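4.2 Where people charge

Of the 571 respondents in Elier and Marwat, 533 said they owned enough chargers. Asked to produce one, 127 came back with somebody else's. We kept these answers in, as they seemed to be the most candid part of the survey. The Nurkitz pilot in April had warned us that "my charger" is a loose term in a shared household. 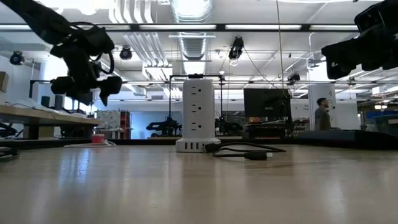
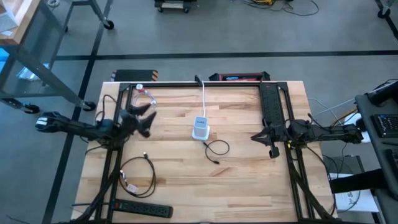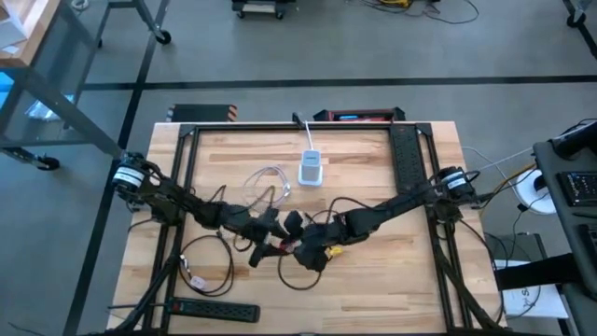
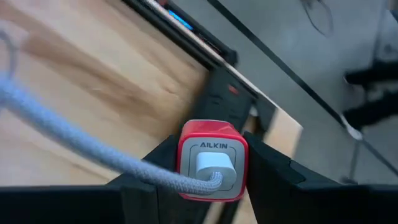

Figure 3. Tabletops and charging hardware. First picture: tower power strip with outlets and USB ports. Last picture: red and gray wall charger with a cable plugged in.

Distance to the nearest free outlet predicted borrowing better than age or income did. In Clinutitz, 128 people reported moving a lamp to get at a socket, and very few reported moving it back.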